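Write the shelf rule down before you train anything

A grumble about simulated practice tables, 5/2/25
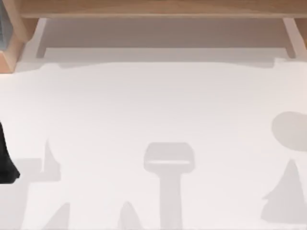
What I'd like the rule to say

I've read the Dredura house guide twice now, all 12 pages of it, and there's one line on shelves. One! It says the arm should "avoid fixed furniture". Fine, but how close is too close? Does a fingertip passing in front of the legs count? What about reaching underneath, where the shelf puts everything in shade?

My own view is that every simulated table needs a keep-out gap written in plain numbers, and the same gap has to carry over to the real bench. At Tredcombe we let people pick their own last December, and we ended up with 11 different settings and 2,000 runs I wouldn't trust to compare with each other.

I'd have a rule for shadows too. Renderers are lovely at soft grey shapes on a white top, and a policy can easily learn to lean on them - so shift the lights between runs and write down that you did. Melell already asks for this, and good for them.

People tell me rules slow the fun down. Maybe a bit, but I'd happily lose 5 minutes filling in a form before a run if it saves me another week of squinting at old logs.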